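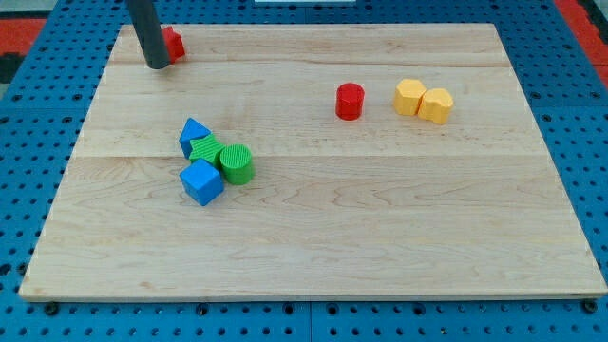
Figure 6. Pale wooden work board on blue perforated table, with red block near the back edge.

Unit 7: Work Surfaces
Denstead Technical Program

A plain board set over a perforated table gives a flat, continuous area for small parts. Students should note the direction of the grain and the seams between planks before marking out. Bolts set in the holes at the front edge appear to help hold the board in place.

Reading: Tilell handout, page 16.

Comments (2)

Is the Tilell handout on the course site yet? I only find Unit 6.

Same problem for the Polbridge section. Page 16 is missing from our copy.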